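# About Omden

Omden packs and prepares electronic components for companies that build, repair and resell computer equipment. The company was founded by Orla Mulcahy, who continues to serve as managing director, and it operates from a single site in Asamoah. Our staff of 45 handles goods from the time they arrive at the receiving door until they are sealed, labeled and released to the carrier.

The greater part of our work concerns power supply units and the cables that belong to them. Units are received in bulk, sorted by model and placed in divided cardboard boxes, one unit to a compartment, with the wires tucked in beside the housing. A divided box keeps the units apart during transport and allows the customer to check a delivery without emptying it.

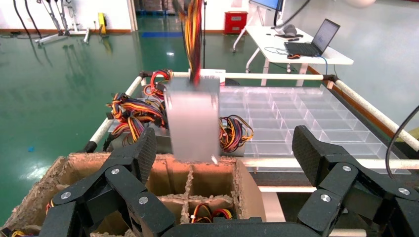 ## Packing and Materials

Corrugated cardboard is our standard packing material. Boxes and dividers are kept in service for internal transfers for as long as they hold their shape, and worn edges are accepted for this purpose. Outbound shipments are packed in new boxes unless the customer has agreed otherwise in writing. Clear compartment trays are available for smaller parts.

Cables are the most time-consuming part of the work. Power supply wires arrive bundled, loose or tangled, depending on the supplier, and must be separated before a unit can be packed. Our procedures require that:

- no wire is left under the weight of a unit;
- connectors are placed inside the compartment and do not hang over the wall of the box;
- labels on the housing are left uncovered and unmarked.

The packing hall has a capacity of 2,000 units per shift. Orders of fewer than 400 units are accepted from existing customers and are scheduled with larger orders of the same model where possible.

## Premises

The packing hall has a green epoxy floor, selected for ease of cleaning and for the light it returns to the benches. Shoe covers are required in the hall for employees and visitors alike, and are provided at the entrance. Floors are cleaned at the end of each shift.

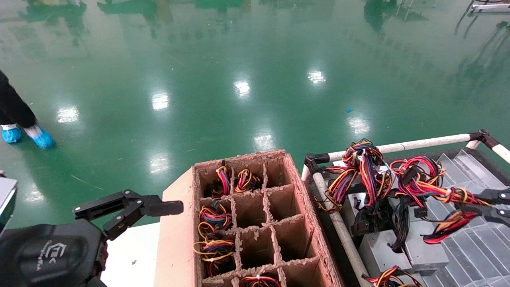 Food and drink are not permitted past the entrance. Deliveries are received at Door 2, and drivers are asked to remain in the receiving area until their paperwork has been signed.

## Customers and Partners

Omden has supplied packing services to Trisport and Hosov for several years under renewable contracts. New customers are invited to send a sample lot before an agreement is signed. The sample is packed to the customer's instructions and returned with a written record of the materials used and any damage noted on receipt.

Visits to the site may be arranged through the main office. Requests should state the number of visitors and the product line concerned.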